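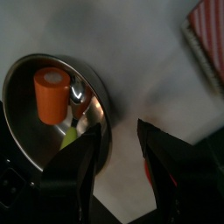 Steel bowl, with the green-handled spoon inside

Moneck Round Steel Bowl

I've gone through a fair few mixing bowls and I keep reaching for this one! The inside is lovely and smooth (batter slides right out), and the rim is polished so it's kind on your hands. I like it with a lime-green spoon, but that's just me.

Item 829. Spoon sold separately.

Print this page | E-mail this page

Comments
Bought two, love them.
Does it come in a bigger size?

Related items
Vilov Colander
Dalgleish Whisk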